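Hemden Gloss Floor Coating, White

Hemden Gloss is a two-part floor coating for workshops, studios and light assembly rooms. It dries to a smooth, closed surface that can be swept or damp mopped. Nurkent supplies it in 12 kg sets, resin and hardener together.

Preparation
The subfloor must be dry, sound and free of wax. Fill cracks before priming. Old paint may stay if it cannot be lifted with a scraper — test in several places.

Application
Mix for five minutes at low speed. Pour in strips and spread with a notched trowel, then go over it with a spiked roller. Leave for 12 hours before foot traffic. Wheeled equipment should wait until the coating has cured in full.

Coverage and storage
One set covers 5 square metres at the standard thickness. Store sealed and away from frost. The primer, Gunditz Base, is sold separately in 700 ml tins.

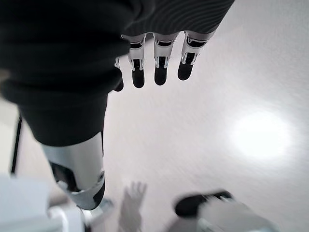 Reading time: 1 min

Finish
The white has a slight grey-lavender tint. Its sheen is high, and an overhead lamp shows in it as a bright round patch with soft edges. For a flatter look, order the matt topcoat.

Comments (3)

kakakhel_unit: Does the tint match the older batch? We have 70 square metres down already.

Nurkent: Send the batch number from the lid, please. We can check it.

pvdm: Spiked roller is essential. Missed a corner and had bubbles.

Last updated: 14th January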